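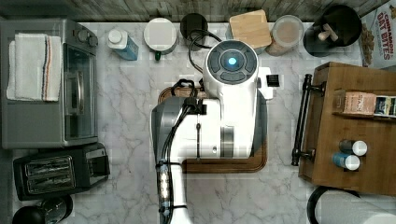 Counter layout, a thread
November 21, 2018
Posted by Verena Oberholzer

1/ The worktop has been rearranged for the third time since June. Notes follow, mostly for Kelly Paiva, who asked how much usable depth is left once everything goes against the back. Answer: 65 cm less whatever the deepest item takes.

2/ The deepest item is the toaster oven. It went in the left corner, with the control knobs to the right of the door. The striped towel hangs over its left side for now. I want it on a hook before anyone runs the oven for long.

3/ Rule for the back row: things used daily, nothing else. The white canister qualifies. So does the clear container of tan powder. The small bottle with the white cap is on its side and does not qualify, but it has no home yet.

4/ Utensils stay at the right-hand end, handles up, in the black pot. I cook right-handed. Left-handers should mirror the whole row, oven included.

5/ Cereal goes in the far right corner. Cinnamon Oat Bites is a tall box and blocks whatever is behind it, so nothing goes behind it.
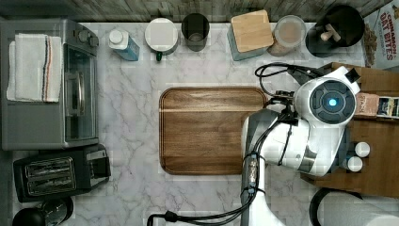
6/ The board stays in the middle with its long side parallel to the wall. I tried it turned through ninety degrees for a week and kept knocking the handle of whatever pan was out.

7/ Rounded corners on a board are worth having. Square ones chip, and then they catch the cloth. Mine gets oil once a month, both faces, stood on edge overnight. A board oiled on one face only will cup.

8/ The wooden shelf on the right takes the small stuff: the Stash packet, a little blue and white box, spice jars with white caps. Labels face the board. I had them facing the wall side for a month and picked up the wrong jar most evenings.

9/ Marble: no lemon, no vinegar, no exceptions. I wipe with plain water and dry straight after. The Rellow stone cleaner left a film — two rinses to shift it. Sealer is due again in June.

10/ Still open: the bottle from post 3, and whether the bamboo-lidded canister should swap with the clear jar. The square lid is easier to lift with one wet hand. Will leave it a fortnight and measure again.

Comments

Recep Canpolat: What oil do you use on the board? Mine goes sticky.

Verena Oberholzer: Food-grade mineral oil. Sticky usually means too much, or a cooking oil. Wipe off the excess after 20 minutes.

Silvana Macedo: Swap the canisters. I did mine last year and the square lid wins.

Ignacio Park: 65 cm is generous. Ours is 60 and the oven eats most of it.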